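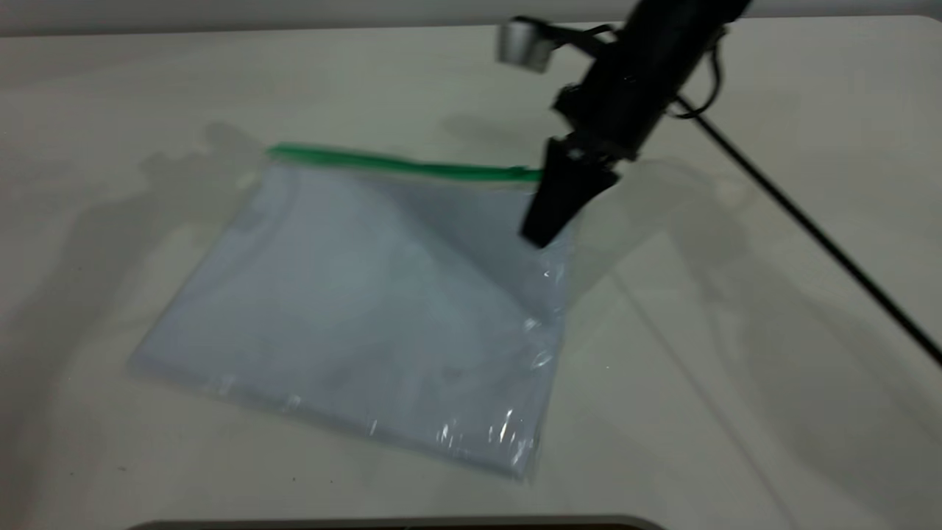

Vol. 4, No. 2, p. 121

# Ladeo Bagged Flat Goods: data card

## Summary

Ladeo covers zipper bags holding flat contents, laid out on a light tabletop. It was compiled at Urkcombe for work on closure state and content visibility. The current release has 2,504 records. Maintainer: Sosina Wolde. Labels: Bogdan Tokarz, Ernő Győri.

## Bag types

- `large_zip`: transparent film, colored zipper (green in the sample record), clear flange below the seal
- `small_zip`: same film, no color on the zipper
- `slider`: plastic slider, added in May

## Fields

- `bag_id`: string
- `pose`: `flat`, `folded`, `standing`
- `content_tone`: free text, e.g. "pale blue-gray"
- `content_class`: `fabric`, `paper`, `unknown`
- `glare`: 0 to 4
- `seal`: `open`, `closed`, `undetermined`

## Labeling notes

Use `unknown` when folded sheet goods can't be told apart through the film. Do not infer the class from tone. Glare is scored on the film only, creases included. Set `seal` to `undetermined` if any part of the zipper is covered.

## Known issues

Hazy film and low glare are confused in the Vasić subset. Tabletop color was not standardized; off-white and warm gray both occur.

Comments

Gergely Jakab: Is `pose` relative to the table or to the long side of the bag? Diagonal bags are all `flat` in my copy.

Sosina Wolde: Table. Rotation isn't recorded.

Zoltán Oláh: The Irnel loader rejects `undetermined`. I mapped it to null.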